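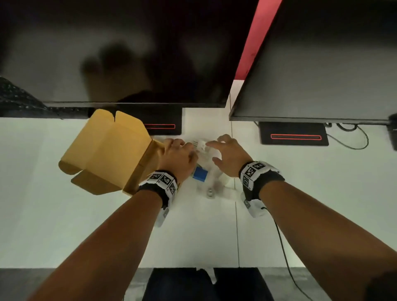

My desk drawers used to be where small things went to disappear. Adapters, spare keys, the little feet that fall off the bottom of a keyboard, all of it in one big tangle I'd stir with my hand until something poked me. I've been sorting them out since January, a drawer at a time, and a few tricks have stuck.

Dump the whole drawer onto the desk first. I know, it looks awful! But picking through it while it's still in the drawer means you only ever deal with the top layer, and the stuff at the back stays there for years (I found a luggage key for a suitcase I gave away).

Save your small cardboard boxes. I cut the flaps off and use the bottoms as dividers, and they work as well as the plastic trays I paid good money for. If a box is too tall, mark a line with a ruler, score it lightly with a craft knife and bend it back before you cut. A dab of poster putty underneath keeps it from sliding when you yank the drawer open.

Wall chargers and other blocky plugs get a label the day they come into the house. Masking tape and a pen, that's it. Write what it belongs to, so "kitchen radio" or "Mom's old phone," and never mind the voltage, which is printed on there anyway in letters made for ants.

For cords I'm a convert to toilet paper tubes. Fold the cord, don't wind it tight, and slide it in. My friend Tamsin uses bread bag clips, which are great for thin ones but pop right off anything thicker.

Batteries: keep the loose ones away from coins, keys and paper clips, and put tape over the ends of any 9-volts. Dead ones go in a jar by the back door so they leave with me when I go to the hardware store.

One more for sticky drawers. Rub a plain white candle along the wooden runners, push the drawer in and out a few times, then wipe off the crumbs. I did the bottom one before breakfast and now it shoots out at my shins if I'm not careful.

Next up is the sewing drawer, and I'm dreading the bobbins.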